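Can machines do household chores yet? I get asked this a lot, so a thread with numbers. The chore is the dullest one I could pick: putting things away on an open cube shelf in a bedroom.

1/ Terms first. "Can do" for me means unattended, in a room nobody rearranged for the machine, at a speed the person paying for it would accept. Most demo clips meet one of those. A few meet two.

2/ Test plan is called Tuma. 484 attempts on one shelf. An attempt is one object, moved from wherever it is to the compartment on the list. Fruit, a bowl, small toys. No glass, no liquids.

3/ Scoring: placed, dropped, wrong compartment, timed out. Timeout is 87 seconds. A child would need maybe five, and would complain for longer than that.

4/ Why a shelf and not dishes: a shelf gives you a fixed goal with walls on it. Each compartment has a floor, a ceiling and two sides, so there are four ways to hit something on the way in. Reaching the top surface is a much easier job. Please stop quoting top-surface results as "tidying."

5/ The room matters as much as the hand. A bed on one side and a big cabinet on the other leave a narrow strip of floor to stand in. Arm length stops being the limit and foot placement takes over.

6/ Work at hand:
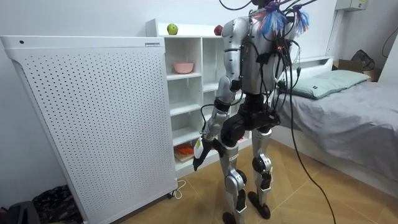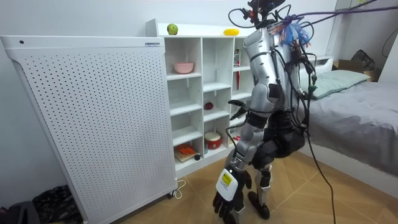
Bedroom shelf task, robot at the cube shelf in both. Bed on the right, perforated cabinet on the left.

7/ Look at the cabling before you look at the hands. A cable hanging down to the floor is one more thing to keep clear of the feet, and the planner has to know about it. Ours has a crude keep-out zone. Crude is fine for a straight approach and poor for a turn.

8/ Round objects are worse than they look. An apple on a flat shelf moves if you touch it before you close on it. Fix is to slow the last 3 centimeters and close all fingers together. Costs time on every attempt, including the ones that didn't need it.

9/ The bowl is the opposite problem. It stays put, but the rim is the only good grip and the compartment ceiling is right above your knuckles. We tilt the wrist. Sometimes the wrist has nowhere to tilt to.

10/ Someone will ask about shop floors. We ran the same object list at the Pratby site on a picking rack. Easier in every respect: fixed lighting, wide aisle, known bin positions. If your chore looks like a rack, buy a fixed arm and skip the legs.

11/ Vrabec, the grasp planner, gets 6 candidate grips per object and tries them in order. Raising that number helped less than moving the feet a hand's width to one side. I would have bet the other way.

12/ What still needs a person: start, stop, cable checks, picking up whatever landed under the bed. Count that labor honestly and the time saved on a single shelf is negative. On paper it gets better with more shelves. I don't own more shelves.

13/ So, yet? For one shelf, with supervision, it's a usable test task. For a household, no. I'd put fabric and clutter on the floor ahead of hand dexterity on the list of reasons.

14/ Next round is Rusora: same shelf, same objects, start positions shuffled between attempts. Raw scores go up with it, timeouts included. Questions about the wrist go in the replies, I'll get to them tonight.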